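Una mañana de mantenimiento en la célula de dos brazos

En el taller de Patdale, la jornada de revisión de la célula bimanual empieza antes de que se encienda ningún motor

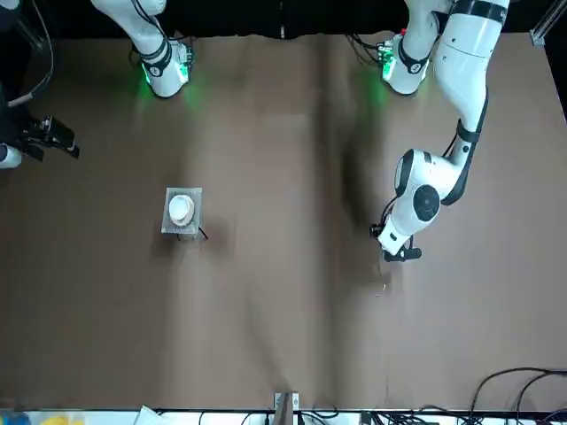 El centro técnico de Patdale reserva la mañana del miércoles al mantenimiento de su célula de manipulación de sobremesa, conocida internamente como Stetus. Durante esas horas no se programan ensayos. El personal revisa sujeciones, cableado, pinzas, cámaras y superficie de trabajo, y no devuelve la célula al servicio hasta que la hoja de control está completa y firmada.

La instalación consta de dos brazos articulados fijados a un mismo lado de la mesa, con las bases contiguas. Esta disposición permite que ambos alcancen la zona central y facilita el acceso de los técnicos por el lado opuesto, pero obliga a vigilar el espacio que los dos comparten. En el vocabulario del taller, izquierda y derecha se refieren siempre a los brazos y nunca a la posición de quien los mira de frente. La norma se adoptó después de que una orden de trabajo mal interpretada llevara a desmontar la pinza equivocada.

La superficie

El papel marrón que cubre el tablero es un consumible más. El protocolo admite los pliegues leves, siempre que el papel permanezca tenso y no forme relieve bajo los objetos. Los rasgados, las manchas de adhesivo y las ondulaciones obligan a cambiarlo. La sustitución requiere dos personas y se realiza con los brazos recogidos y sin alimentación.

Antes de cada verificación se retiran los restos que hayan quedado sobre el papel. Un fragmento de pocos milímetros no compromete la mecánica, pero puede alterar el apoyo de una pieza ligera o aparecer en los registros de la cámara como un objeto que el sistema deba interpretar.

Las bases y los indicadores

La revisión mecánica comienza por las bases. Cada una lleva un número que debe coincidir con el que consta en el expediente del brazo. La del brazo izquierdo llegó a Patdale procedente de otra célula y conserva en su historial 1318 horas de funcionamiento anteriores al traslado, dato que el taller tiene en cuenta al fijar los intervalos de engrase y sustitución.

Los tornillos de fijación se comprueban con llave dinamométrica, en orden cruzado y sin aflojarlos previamente. Si alguno gira antes de alcanzar el par indicado, se marca, se aprieta y se vuelve a examinar al término de la jornada. Una segunda desviación en el mismo punto supone desmontar la base y revisar el asiento.

Los indicadores verdes de la parte posterior se observan después del encendido. El procedimiento los trata como una comprobación preliminar: su presencia autoriza a continuar, pero no sustituye la lectura de los controladores desde el puesto de mando. El técnico anota los avisos pendientes aunque se hayan borrado al reiniciar.

Cables, pinzas y cámaras

La mayor parte de las incidencias del último ejercicio tuvo su origen en el cableado. Los tramos próximos a la muñeca soportan flexiones repetidas y necesitan cierta holgura. Un bucle demasiado corto tira del conector cuando la articulación gira; uno demasiado largo puede engancharse en la propia pinza. La longitud se ajusta con el brazo en su posición habitual y se comprueba llevándolo lentamente hasta los extremos del recorrido previsto.

Wuvance, la empresa que presta el servicio de asistencia, recomienda reemplazar el cable completo ante cualquier endurecimiento de la cubierta. El taller ha hecho suya esa recomendación y ya no acepta reparaciones con cinta en los tramos móviles.

Las pinzas se abren y se cierran en vacío antes de trabajar con carga. Se examinan el paralelismo, la holgura y el estado de las superficies de contacto. En la cámara montada junto a la pinza se revisan el soporte y la limpieza de la lente. Cualquier movimiento del soporte, por pequeño que sea, exige repetir la calibración.

La prueba de referencia

La comprobación final emplea un cuenco blanco colocado sobre un soporte acrílico transparente. Los brazos se aproximan por turno, primero a velocidad reducida y después a la velocidad ordinaria. La secuencia consta de 14 posiciones y se repite cuatro veces. El soporte no debe desplazarse, ni siquiera por el arrastre de los cables situados sobre la mesa.

El método Mahmoud, nombre con el que el centro designa su procedimiento de registro, establece que los resultados se anoten en el momento y junto a la célula. Las hojas admiten observaciones libres, y en ellas figuran ruidos, vibraciones o respuestas lentas que no llegaron a generar una alarma. Varias sustituciones preventivas se decidieron a partir de esas notas.

Desde mayo, el centro conserva además un juego de recambio para cada muñeca, compuesto por cable, conectores y tornillería. La próxima revisión incorporará el cambio de los pasacables y una nueva medición del alcance de ambos brazos. Hasta entonces, la célula seguirá funcionando con los límites de velocidad aprobados tras la última calibración.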